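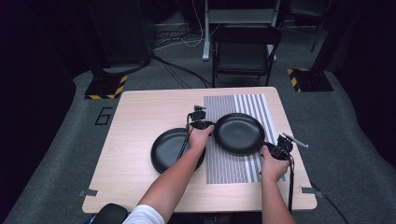
Two black frying pans on a wood-grain table.

Recoating a Pan: An Interview With Tibor Lakatos
By Gergely Hegyi

Print this article | E-mail this article

Tibor Lakatos runs the coating line at Grikomis, a shop in Todwood that strips and recoats used cookware, mostly for restaurants and school kitchens. He came to it from the Rácz foundry, where he worked on aluminum castings. The intake log at Grikomis stood at 2,583 pans when I visited in December, and he had it open on the bench during our conversation.

I asked first what brings a pan to him. The usual complaint is that eggs stick. In his view the complaint covers several different faults, and the customer has seldom separated them.

"A film of burned oil will make a sound coating stick," Lakatos said. "It is brown or amber, it starts on the side walls where the burner heat comes up, and you can feel it with a fingernail. That pan needs cleaning. If I strip it I have wasted abrasive and taken metal off for no benefit."

His cleaning test is a baking soda paste, left on for 10 minutes and wiped off with a soft cloth. If the surface still feels tacky he repeats it once. After that he treats the film as permanent and books the pan in for stripping.

Real coating failure he divides into abrasion and loss of adhesion. Abrasion shows as dull tracks, usually where a utensil turns. Loss of adhesion starts as a blister or a lifted edge and spreads under the film. The base metal is often the cause, he said, particularly on thin stamped pans that flex when they are heated quickly.

"The coating is expected to follow the metal. It will, up to a point. Put a thin pan on full heat with nothing in it and the center grows faster than the rim. The film is being pulled at the same time as it is being softened."
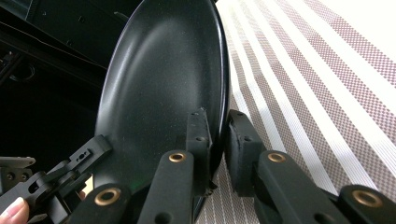 Stripping is done by blasting with aluminum oxide. The purpose is partly to remove the old film and partly to leave a rough profile for the new one to hold. Lakatos checks the profile with replica tape and rejects any pan that comes out smoother than his limit. Grease is the other concern. Pans are baked before blasting to burn off oil, and after blasting they are handled with clean cotton gloves only.

The shop applies two coats, a primer and a topcoat. The primer carries the binder resin and does most of the bonding. The topcoat provides release. Both are sprayed, flashed off in a low oven, and then cured together. He measures cure by the temperature of the metal and ignores the reading on the oven door.

"Heavy pans lag. A cast pan can be well behind the air in the oven. If you time it from the air you undercure, and it looks perfect when it leaves. It comes back in the spring."

I asked about handles. Riveted handles stay on if they are bare metal. Anything plastic has to come off before the bake, and a riveted plastic handle has to be drilled out, which makes the job uneconomic for most household pans. The Drendo line is easier because the handle is held by a single screw. He keeps the screws in numbered trays.

On whether the work makes sense at all, Lakatos was cautious. A thick cast body will take several recoats. A thin stamped one may warp in the first cure, and he declines those at the counter. He holds a straightedge across the base, and if it rocks, the pan goes to scrap.

His storage advice was short: a cloth or sheet of paper between stacked pans, no metal lids resting inside, and cooling in air before washing. He does not recommend aerosol oil. "It contains lecithin. Lecithin browns and bonds. A good part of the amber film I see began in a can."

The shop takes pans at the side door until 4 p.m.

Print | E-mail

Reader comments (3)

panhandler_j
What about induction bases? Mine has a steel disc bonded to the bottom and I was told it can't go through the bake.

Gergely Hegyi
I put this to Mr. Lakatos. He accepts bonded discs if there is no gap at the edge. With a visible gap he refuses, as trapped water can lift the disc in the oven.

Marla in 2B
Baking soda paste worked on the small one, not the big one. The can comment explains my big one.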